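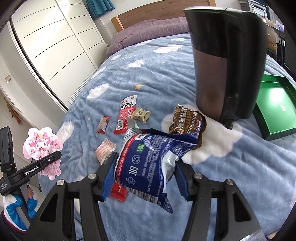
Snack wrappers on the cloud blanket

Otumberg Bloggers, notes from our catch-up on 20th August

Hello all! I said I'd type these up the same evening and I very nearly did. Apologies came from Essien (train trouble) and we started a bit late while everyone found a mug.

Last month's notes: agreed, once I'd put right the bit where I called Plukden a plug-in. It's a newsletter. Sorry, Plukden.

The monthly link-up. We had 197 posts linked over the year so far, and I'm so chuffed with that, but the comments have dropped right off. People add their link and scoot. We talked for ages about whether to make commenting a rule, and in the end we settled on asking everybody to visit the 2 blogs listed just before theirs and leave a proper comment (more than "great post!", please). I'll add it to the link-up page this week.

Themes. "Favourite things" stays for now, as the newer bloggers find it easy to join in with. November will be "letters I never posted" — my idea, and I'm already regretting it a little, as I'll have to write one.

Tivex. This is the scheduling tool a few of us have been trying. I like it, though it ate the draft of my autumn reading list and I'm still cross. The free plan covers 60 posts, plenty for most of us. Left to each person to decide. 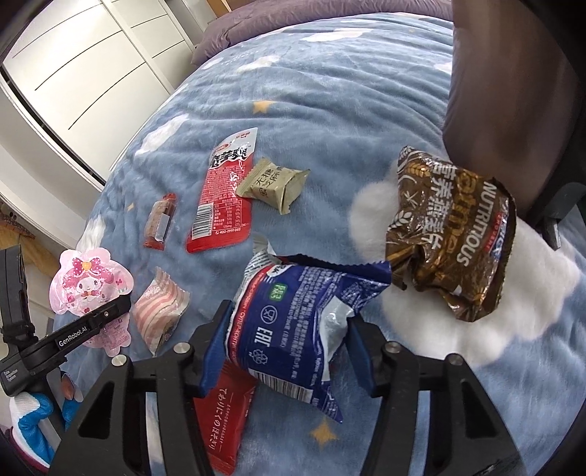 Petro Tkachuk asked whether we could have a word limit for link-up posts, as he'd read one last month that ran to 3,000 words and he never did find out which book she liked. I said I'd rather not police it. We agreed to put "short is fine" at the top of the page and leave it there.

Blog swap. Names go in the hat next time. If you want to be in it, tell me which topics you won't write about, so I don't land you with running again.

Any other business: the header picture on our shared page is still the old one. I've got the new one somewhere and will dig it out.

Next get-together is at mine, same time, bring your own laptop lead.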